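4.2 Evaluation of the Plunitero scene kit

The second product under review is Plunitero, a simulation kit sold by Hullard as a yearly license. It contains furniture models, a library of small household objects, and a script interface for placing them in front of an arm. We used the version released in July and did not change its contact settings. The competing kit, Karras, was treated in Section 4.1 with the same protocol.

For each kit we generated 1,152 scenes. A scene has one piece of furniture, one arm and a set of objects drawn from the library. The planner received the name of a target object and had to produce a grasp from above. Every trial was stopped after 200 control steps, and a grasp was accepted only if the object stayed in the fingers for the last 2 seconds of simulated time. Two of the authors (Jelínek and Šimek) checked the rejected trials separately and then compared their notes.

The installation took us one afternoon. The manual is clear on the placement of objects but says very little about friction, and we had to write to the Hutport office of the vendor to learn the default values. The answer was complete and came quickly. We consider this a weak point of the documentation — a user who buys the kit for grasping will need these values in the first week.

In the rejected trials we found some 58 cases where the planner was correct and the object model was the cause. Most of them concern thin figurines, whose collision shape is wider than the visible shape. The fingers then stop too early and the object is pushed to the side.

Crowded surfaces are the part of the kit which we found most useful for our purpose. The script lets the user set the smallest distance between neighbors, and we kept this distance short in all trials on furniture tops. In Figure 6 the target is the small cube on the dresser, and the hand, coming down from above, already overlaps the crab figurine in the view. The drawers were kept closed in this series and are evaluated in Section 4.3. 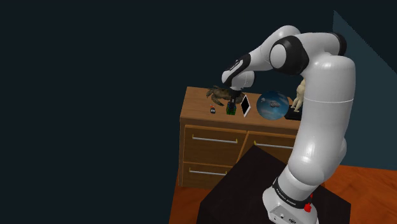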